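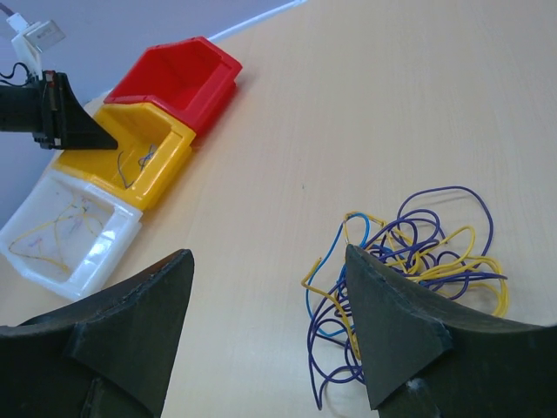 The Long Life of a Bad Bend

Sheet metal has a memory, and it holds grudges. Bend a strip of stainless to ninety degrees, let go, and it will relax to ninety-two or ninety-three, like a dinner guest loosening a belt. The trade calls this springback. Press brake operators call it other things.

The textbook cure is to bend a little too far and let the metal come home. How far depends on thickness, grain direction, the radius of the punch, and which coil the sheet was cut from. Two coils with the same paperwork can behave like cousins who don't speak.

At Prustley, a job shop that makes brackets, covers and the insides of vending machines, the answers used to live in a green ledger. It has 103 pages and covers 1619 jobs, most of them in pencil. Beside one entry for a hinge plate, someone has written "add 2 deg, then pray." The advice is still followed, at least the first half.

The ledger's rival is a piece of software called Presto, which the shop bought from Handetar in January. Presto takes the material, the tooling and the drawing, and proposes an angle. It proposes with great confidence. For mild steel the confidence is earned, and the first part off the brake is usually good enough to ship. For spring-tempered stainless it has the manner of a tourist giving directions.

The shop's answer has been to feed it the ledger. Typing in the old jobs took seven weeks and uncovered some history. A run of 2594 fan guards was made a full degree out of square, accepted by the customer, and then reordered with a note asking that they be "exactly the same as before." The drawing has never been corrected. Presto flags it every time.

Suwannarat, which supplies most of the shop's stainless, now sends a tensile figure with each coil, and this has done more good than anything with a screen. A stiffer coil gets a bit more overbend, a softer one a bit less. Operators still bend an offcut first — same coil, same grain direction — and put a protractor on it before they touch the real blanks.

Scrap is down, though the bin by the door looks as full as ever. The ledger has gone to a shelf above the brake, within arm's reach, with a fresh pencil in the spine.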